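Keeping the Grippers Honest

Maintenance on a hand-held gripper station is a matter of small clearances, clean glass and patience

By the time the first recording session starts at Lakham, Misaki Yokoyama has already spent most of an hour with the grippers and a torque driver. She looks after a station the company calls Mushi: a pair of hand-held gripper tools, a table, a rack of chargers and a computer that stores what the tools see. A person holds one gripper in each hand and does ordinary jobs with them. The recordings are later used to train a fixed arm in the next building, which carries the same jaws on its wrist.

The arrangement only works if the tool in the hand and the tool on the arm match. If a jaw on the hand-held unit closes two millimeters short of center, the arm learns to close two millimeters short of center, and the fault will not show up until weeks of work have gone into it. Most of Yokoyama's procedure exists to catch that kind of error before a session.

The daily check

The check runs to 38 steps and takes 25 minutes per pair when nothing is wrong. It is printed on a card and filled in with pencil. An earlier version lived on a tablet, but operators tended to tick the boxes in a batch at the end, and Lakham went back to paper.

It begins with the lens. Each gripper carries a wide-angle camera looking out over the jaws, and the front element sits close enough to the work that it picks up lint, skin oil and whatever the last task shed. The lens is blown off with a rubber bulb, wiped once from the center outward with a dry microfiber swab, and inspected under a desk lamp at a low angle. Solvent is used only if a smear survives two dry passes. A scratch near the middle of the glass retires the lens. A scratch in the outer tenth is logged and left alone, as that part of the picture is masked before training.

Next come the marker plates. These are flat white squares with a black pattern, fixed to the jaws, and the software reads the jaw opening from the distance between them. A plate that has lifted at one corner by the thickness of a sheet of paper still looks fine to the eye and gives a wrong reading. Yokoyama slides a feeler strip along all four sides. If the strip enters anywhere, the plate is taken off, the old adhesive is scraped away and a new plate is pressed into a jig for 80 minutes under a small weight. Operators are told not to push plates back down with a thumb, and the card says so in capitals.

The jaws themselves run on a short linear guide. The guide gets one drop of light oil each week and no more. Too much oil creeps toward the finger pads, and a pad with oil on it will hold a plastic bottle and drop a glass one. The pads are cleaned with warm water and dish soap, dried, and pressed against a steel block to see whether they mark it.

Jaw travel and the shim question

The longest part of the check is jaw travel. The gripper is clamped upside down in a fixture and the trigger is pulled to three stops: fully open, half, and closed. A dial gauge reads each finger separately. The two fingers should arrive together. In practice one always leads, and the card allows a quarter of a millimeter.

When the lead is greater than that, the usual cause is a stretched cord. The trigger pulls both fingers through a loop of braided cord, and the loop takes a set on the side nearest the thumb. Lakham first dealt with this by adding shims behind the slow finger. The shims worked, and they also hid the stretch, so that by spring several units had two or three shims each and cords close to failure. In May the shims were banned. A unit outside the limit now gets a new cord, cut on a gauge board and tied with a knot that Yokoyama describes as boring and slow to learn.

"I would like a crimp," she says. "We tried four kinds of crimp. They all slip or they all cut the cord. So it's the knot."

The cord is replaced on a schedule in any case, after 183 hours of trigger time. The counter is in the software and reads the marker plates, so it counts only hours in which the jaws moved. A gripper that sits on its charger all afternoon does not age.

Calibration on the table

Once the mechanics pass, the pair is calibrated together. Both grippers are placed in a printed cradle in the middle of the table, jaws facing, and the operator starts a ten-second static recording. The tools are then lifted and moved along a fixed route: left edge, right edge, up to shoulder height, back down and into the cradle. The software compares the start position with the end position. A return error under three millimeters is accepted. Anything larger means repeating the route, and two failures in a row mean the fault is in the room.

Rooms cause more trouble than tools. The tracking depends on fixed features in the surroundings, and a large plain wall offers very few. When the station was moved from a cluttered workshop into a cleaner space last year, the return error doubled overnight with no change to the hardware. The cure was to aim the calibration route so that doorways, light fittings and railings stayed in view for as much of it as possible. Chairs are less useful, as people move them.

Lighting is the other variable. Overhead tubes are left on at all hours during a campaign, and exposure on both cameras is locked after the lens check. Automatic exposure was tried and dropped: each time a pale object came close to the lens, the rest of the view darkened and the tracking lost its hold.

Soft goods

The station was set up for rigid parts, and for the first months it handled little else. Soft objects came later, at the request of Usa, the group that runs the fixed arm. They have changed the maintenance more than any other decision.

A rigid part stops the jaws at a known opening. Cloth does not. The operator keeps squeezing, the cord takes the load, and the reading drifts down as the fabric packs between the pads. Fuzzy material also leaves fiber on the guide and around the edge of the housing, where it holds oil and dust. After a session with terry cloth or plush, the guide has to be cleared with a brush, then with tape wrapped sticky side out around a toothpick. 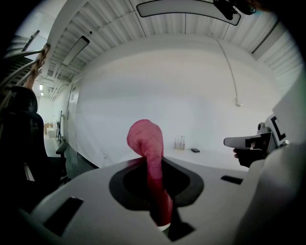

Yokoyama's rule for these sessions is to inspect at each change of object and to leave the full check for the morning. The short inspection has four points: fiber on the guide, fiber on the lens, marker plates flat, trigger returning without help. It takes under two minutes. If the trigger hesitates on the way back, the unit comes out of service and a spare goes in. The spare must be one that passed the same morning. Pairs are otherwise kept together, since the return error is measured for a pair and cannot be carried over to a new partner. Swapping a spare in therefore means running the cradle route again.

Grip position on the handle matters too. Fingers that creep forward onto the underside of the body can rest against the jaw linkage on the older housings and add friction that the gauge fixture never sees. The newer housings, molded by a shop in Taltulell, have a ridge there. The older ones have had a strip of rough tape added at the same point, and the tape is renewed when it goes smooth.

Records

Each gripper has its own folder, and every part changed is written in it with the hour count. Lakham can trace any recording back to the cord, pads and lens that were fitted at the time. This was used in earnest once, when a batch of recordings produced an arm that approached every object slightly from the left. The folder showed a marker plate replaced the day before without the jig. The recordings were pulled and the task was done over.

Usa now asks for a copy of the morning card with each delivery. Yokoyama sends it as a scan, pencil smudges included. She has asked in return for the arm's own jaw measurements each week, so that the two sets of fingers can be compared as they wear. The first few sheets have come across, and the pads on the arm are wearing faster on the outer corner than hers are. She has not yet found out why, and has two sets of harder pads on order to try on the arm first.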